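Home | Rooms | Bedding | Linen Store | Gallery | Notes | Contact

Last updated: April

Gallery: Bedding Turnover, Guest Room 2

This page covers the stripping, airing and remaking of a single bed in Guest Room 2 at the Billedis house. It belongs with the pages on the linen store and the laundry run, and it uses the same terms. A "turnover" means everything between the last guest's sheets coming off and the bed being signed off in the room book. A "rest" is the period when the mattress is left bare.

Entries are kept short. Where a step has its own page, only the changes from that page are noted. The method was written up by Alcides Arboleda and has been revised twice, first when the blankets changed and again when the shelves in the linen store were renumbered.

1. Before starting

Window open, door open, heating off at the radiator valve. The lamp and anything else on the nightstand go to the windowsill. Pull the bed out from the wall by a hand's width, enough to reach the far corners without kneeling on the mattress.

Shoes and bags left near the bed are moved before any bedding comes off. Small items under the bed are easier to find at this point than after the blanket is on the floor.

2. Order of removal

Pillows first, then the blanket, then the top sheet, then the fitted sheet. The mattress protector is last. Taking the top layers together as a roll is quicker by a minute or so, but the roll has to be pulled apart again at the machine, and pillowcases get lost inside it.

Pillowcases are turned inside out as they come off. Patterned ones go in the light wash with the whites unless the care tag says otherwise -- the Muñoz sets all say cold, and that is followed.

3. The blanket

Plush blankets are handled by the edge and folded on the bed, in thirds lengthwise and then in half twice. They aren't shaken indoors. Shaking moves lint from the blanket to the curtains, and the curtains are harder to clean.

Check the corners and the hem. Loose threads are trimmed to the stitching with the small scissors from the sewing tin. Pulling a thread by hand can open the hem for some distance, and the repair on a thick pile is slow. If the stitching itself has gone, the blanket is tagged and put on the mending shelf, and a spare is issued.

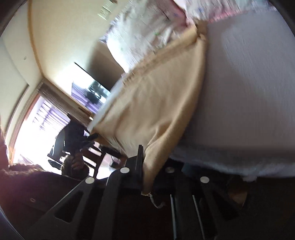
The spare comes from shelf 203 in the linen store, lower half. Shelf 203 holds single-bed blankets only. Doubles are on the shelf below and are marked with a strip of tape at one corner, a leftover from the time when both sizes were kept in one stack.

Blankets are washed every fourth turnover, or sooner if marked. Wash alone, cold, with half the usual detergent and no softener. Spin at 800. A faster spin leaves creases in the pile that don't brush out. Dry flat or over two lines; a single line leaves a ridge down the center.

4. The mattress, resting

Minimum rest is two hours with the window open. In wet weather the window is closed and the rest is extended to the whole afternoon. Nothing is laid on the mattress during the rest, including folded bedding waiting to go back on.

After the rest, vacuum the top and all four sides with the flat nozzle. Work from the head to the foot in overlapping strips, then do the seam separately. The seam collects more than the top surface does and should be gone over twice.

Stains are treated with the Zatier spot cleaner, diluted as on the label, applied to a cloth and dabbed. The liquid isn't poured on directly. A treated area needs to be fully dry before the protector goes on, which in practice means the bed is out of use until the evening.

5. Turning and rotation

The mattress is rotated head to foot at every second turnover. It isn't flipped. The date of rotation is entered in the room book under the bed's inventory number, 1206 for this one. The number is written on the underside of the bed frame, at the foot.

If the mattress has been moved sideways during rotation, recenter it before making the bed. An overhang on one side loosens the fitted sheet at the opposite corners, and the sheet will come off during the first night.

6. Remaking

Protector, fitted sheet, top sheet, blanket, pillows. The fitted sheet goes on at the head corners first, then the foot corners diagonally. The top sheet is placed with its wide hem at the head and the printed side down, so that the pattern shows when the sheet is turned back over the blanket.

The turnback is one hand and a half. Side tucks are made as far as the middle of the bed and left loose from there up. Several guests have asked for an untucked foot, and this is noted in the room book where it applies.

The blanket is laid with the pile running toward the foot. Run a hand over it to check: smooth one way, rough the other. A blanket laid the wrong way tends to creep upward overnight.

7. Floor and finish

Sweep under the bed before it goes back to the wall. The corner behind the head end gathers lint from the blanket and needs the narrow brush. Mop only if the floor is marked, and let it dry before pushing the bed back.

Return the lamp, close the window, set the radiator to 2. Sign the room book.

Materials

Spot cleaner: Zatier, the bottle with the measuring cap. Lint brush: Stamico, long handle. The short-handled one is kept for coats in the hall and shouldn't be used on bedding. Sheet sets: Muñoz, single, with matching pillowcases. Replacement sets are ordered in pairs, as single sets don't always match the earlier dye.

Still open

The spin setting for the newer blankets is under review. Two have come out at 800 with slight creasing near the hem, and a lower setting will be tried at the next wash. The shelf list for the linen store has also not been brought up to date since the renumbering -- for now, go by the labels on the shelves and not by the printed sheet inside the door.

Contact: Alcides Arboleda, house office | Copyright Billedis | Back to top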